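drullel_dan
2 Nov 2020
Our club's faucet task is stuck. 2000 training runs and the arm opens it 8 times out of 35. I say we drop it for the demo.
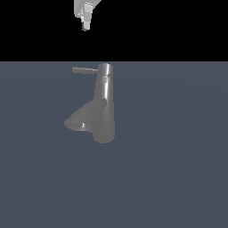
plandia_kid
My vote is to keep the faucet and fix the reward. Right now it pays for getting near any part of the thing, and that wide spout sticks out farther left than the handle does. Pay for the handle only!

drullel_dan
Tried that in January, got worse.

misaki_a
With the old start pose though? I'm with plandia, rerun it.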